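Mottram Water Trust Opens Free Well Testing Program to Rural Households

MOTTRAM, 7 May 2021 - The Mottram Water Trust today announced the opening of a free testing program for private wells in the Mottram valley and the surrounding hill districts. The program, known as Clonen, will offer a full laboratory analysis to any household that draws its drinking water from a well, spring or shared borehole and is not connected to the public supply. Registration is open now through the Trust's office and will remain open until all places in the first year have been filled.

Private wells in the area are the responsibility of the people who own them. Unlike the public supply, they are not sampled on a regular schedule, and many have not been tested since they were drilled. Owners who wish to have their water checked have until now had to arrange and pay for the work themselves, often by sending samples to a laboratory several hours away. The Trust's own survey of well owners, completed in March, found that cost and distance were the two reasons most often given for not testing.

The first year of the program provides for 200 wells. Priority will be given to households with infants or expectant mothers, to wells less than 50 feet deep, and to properties that were affected by last winter's flooding along the lower river. Remaining places will be offered in the order in which applications are received.

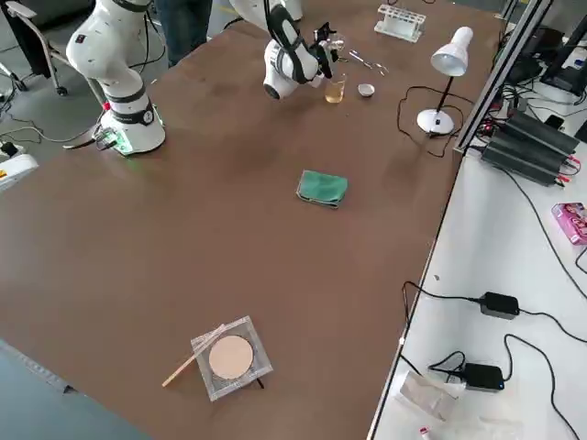
Each sample will be analyzed for coliform bacteria, nitrate, arsenic, lead, manganese, iron, hardness and acidity. Households near former orchards may also request screening for older pesticides, which were used widely in the upper valley until the orchards closed. The laboratory work will be carried out by Cindeo, which was selected by the Trust after an open call for bids. Under the terms of the agreement, bacteria results will be reported to the household by telephone as soon as they are confirmed, and a complete written report will follow by mail.

The written report has been redesigned for this program. Participants in last year's pilot told the Trust that laboratory reports were difficult to read, and that a long column of numbers did little to tell them whether their water was safe to drink. The new report places a plain statement on the first page, followed by any steps the household is advised to take. The full figures are printed on the pages behind it for those who want them, together with the limits that apply to public water.

The pilot took in 96 wells, most of them on the east side of the valley. Elevated nitrate was the most common finding, and was concentrated among shallow wells close to farmland. Bacteria were found more often in wells with a cracked cap or a damaged casing, and in many of those cases the owner was able to correct the problem with a modest repair followed by disinfection. Lead, where it was present, was usually traced to household plumbing and not to the well itself. For this reason the program now asks for two samples from every home, one taken at first draw in the morning and one taken after the tap has run for five minutes. 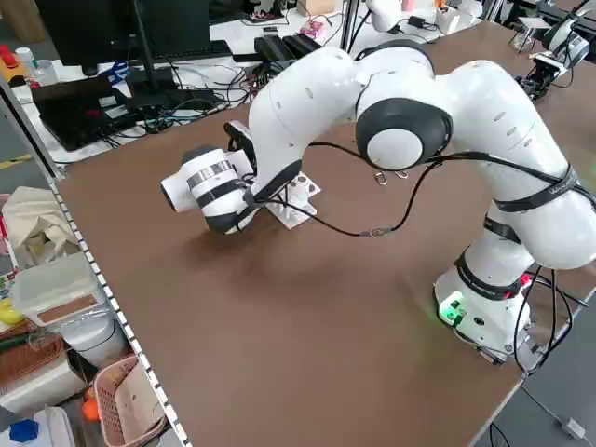 Ditte Laxdal said that the pilot had changed how the Trust thinks about its work in the valley. Many families had lived with the same well for two or three generations, she noted, and had come to judge it by taste and clarity alone, although nitrate and arsenic can be detected by neither. She added that a poor result should not be a cause for alarm. Most of the problems found last year could be dealt with, "and the people who had them were glad to know," she said.

Households accepted into the program will receive a sampling kit at home. The kit contains sterile bottles, a cold pack, a return box and printed instructions. Bottles for the bacteria test must be returned within 24 hours of sampling, and collection points will be open on weekday mornings at the Trust's office in Mottram and at the Groruvano community hall. Residents who are unable to collect their own samples may ask for a home visit when they register. There is no charge for the visit.

Applicants are asked to have the following information ready, if it is known:

Address of the property and location of the well
Depth of the well and the year it was drilled
Type of pump and any filter or softener in use
Number of people who drink the water
Date and result of any earlier test

An application will not be refused because some of these details are missing. Records for many older wells were never filed, and the Trust's staff will help owners search for them where possible.

Where a result is above the recommended limit, the household will be offered a follow-up call with a water adviser, and a second test will be made at no cost after any repair or treatment has been completed. The Trust has also set aside a repair fund for households on low incomes. The fund will cover up to 80 percent of the cost of approved work, including new well caps, casing repairs, disinfection and under-sink filters. It cannot be used for the drilling of new wells or for work that was finished before an application was made.

Individual results will be sent only to the owner and, in the case of rented homes, to the tenant. The Trust will publish a yearly summary of its findings by district - without addresses or names - so that residents and local health staff can follow changes in the groundwater over time. Owners will be asked separately whether their results may be kept for longer-term study, and may take part in the program whether or not they agree.

A public information evening will be held at the Groruvano community hall before the first kits are sent out. Staff will explain how samples should be taken and answer questions on well care, including the safe distance between a well and a septic field, the storage of fuel and fertilizer, and what to do after a flood. A recording will be made available on request to those who cannot attend.

The Trust reminds all well owners, including those who do not intend to apply, to inspect the well cap and the ground around it each spring. The cap should sit firmly and show no cracks. Soil should slope away from the casing so that surface water does not collect there. Any sudden change in the color, smell or taste of the water should be treated as a reason to stop drinking it until it has been tested. Boiling is effective against bacteria but does not remove nitrate or metals, and boiled water should not be used to prepare infant formula where the nitrate level is high or unknown.

How to apply

Application forms may be collected from the Trust's office or requested by telephone or mail. Forms are available in large print. One application should be made for each well; where several homes share a well, a single application signed by all of the households is sufficient. Applicants will be told in writing whether they have been given a place, and those who miss out will be carried forward to the second year without having to apply again.

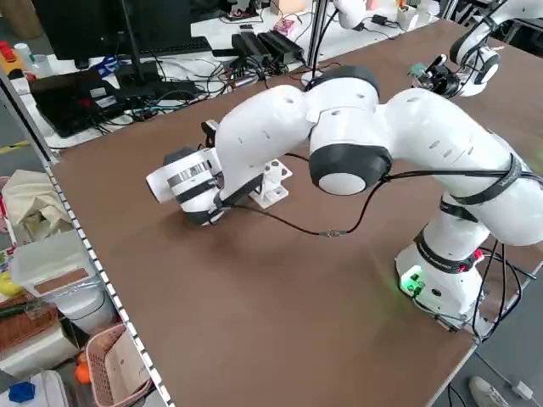
Applications to the repair fund are made on a separate form, which will be enclosed with the results of any household that may qualify. Two written estimates are required for work expected to cost more than $500. Payment is made directly to the contractor once the work has been inspected.

About the Mottram Water Trust

The Mottram Water Trust is a nonprofit organization that works to protect streams, springs and groundwater in the Mottram valley. It maintains 126 monitoring points along the river and its side streams, publishes seasonal reports on river levels, and provides advice to landowners on drainage, bank planting and well protection. The Trust is supported by member subscriptions, grants and individual gifts.

Press inquiries should be directed to the Trust's communications office in Mottram. Interviews with program staff can be arranged on request.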